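Sorting sticker packets into bins – worth it?

swati_stamps
1 November 2020
Been told three bins along the back of the table and a tray in front is the way to sort sticker packets. I've got 14 designs. Not convinced.

Areeba Arain
Works fine for me. Tray for the ones I'm packing, bins for the rest.
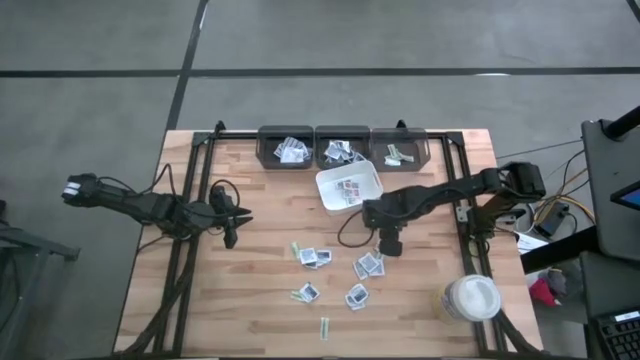
Reply 3 – Rizwan Bugti
Two of those bins are just heaps. How do you find one design in a heap? And dark plastic, so you can't read much through the side.

Areeba Arain
You look in from the top, mate. The tray's the bit that matters.

swati_stamps
Still reckon an accordion file beats it. Butcher block's a nice colour though.

Rizwan Bugti
Tried a file in March. Split after 2 markets.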